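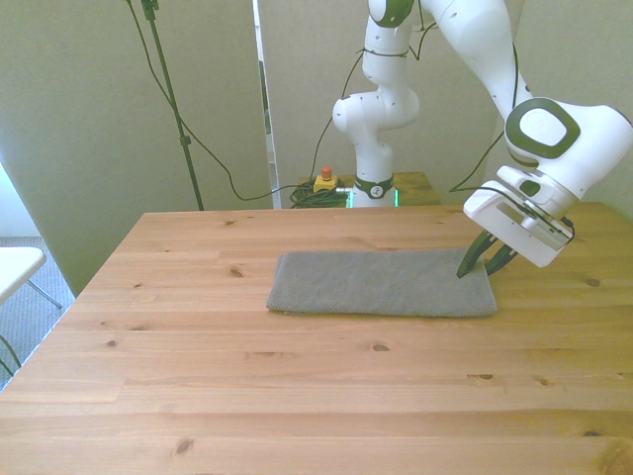 Week 6 handout: Language policy and minority communities

Hi all - these are my notes for the afternoon session, typed up a bit more neatly than what went on the board. Bring them to the seminar in June, when we go back over the whole unit.

Where we left off

Last week we talked about how a state can squeeze a language without ever banning it. Our case was Gurkhthorpe's neighbor, the Soser valley, where the school board switched all teaching after grade three to the national language. Speaking Soser at home stayed perfectly legal. Even so, the number of village schools teaching in it fell from 112 to 28, and that was within one generation!

Three words people mix up

Assimilation: a group takes on the habits of the majority. It can be chosen, pushed or forced, so always say which one you mean.

Integration: a group takes part in public life and keeps its own institutions (schools, newspapers, places of worship).

Cultural erasure: a deliberate effort to make a group's identity disappear. You need evidence of intent here, and that's where most essays get thin.

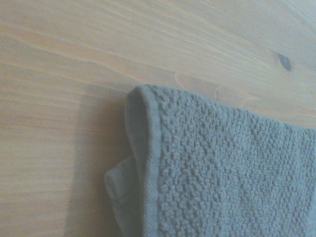 Ruwan Pramanik's essay on the Soser schools is the main reading, and I love it, but it's dense, so give yourself an evening. His big point is that a policy shows up most clearly in what it forces everything near it to do. Think of a knot in a pine board, a small dark spot with the grain lines curving and rippling around it. You can follow the bend in the lines some way out from the knot. Pramanik reads the school records like that - he starts with the families who moved, the teachers who retired early, the parents who gave their kids two names, and works back toward the rule.

For the seminar

Read Pramanik, pages 1 to 32. Skip the appendix unless you like tables (I do, sorry).

Write 500 words on this: does the Irnovel radio law count as assimilation or erasure? Pick a side and quote the law itself, please, and not my summary of it.

If you're in the Hidayat reading group, swap drafts before you hand them in to me.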